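Flonico's planning team has spent a good part of the spring on something most of us do without a thought, picking up a drink can from a shiny table, and they're happy to report that the new grasp planner is ready to share! 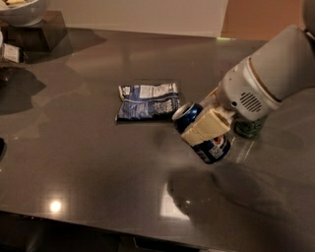 Maribel Ríos, who leads the software side, says glossy surfaces used to give the depth estimates no end of trouble, so she and Daichi Chiba retrained the perception module on 3000 new scenes (a labor of love, by her account) and let the planner choose tilted grips as well as upright ones. The update, named Endel, goes out to partner labs in January, with the replay tools to follow.
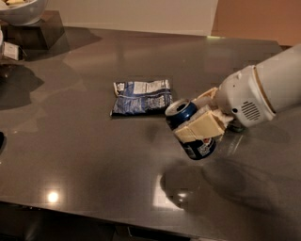

A blue soda can held at a tilt in the gripper, beside a snack bag.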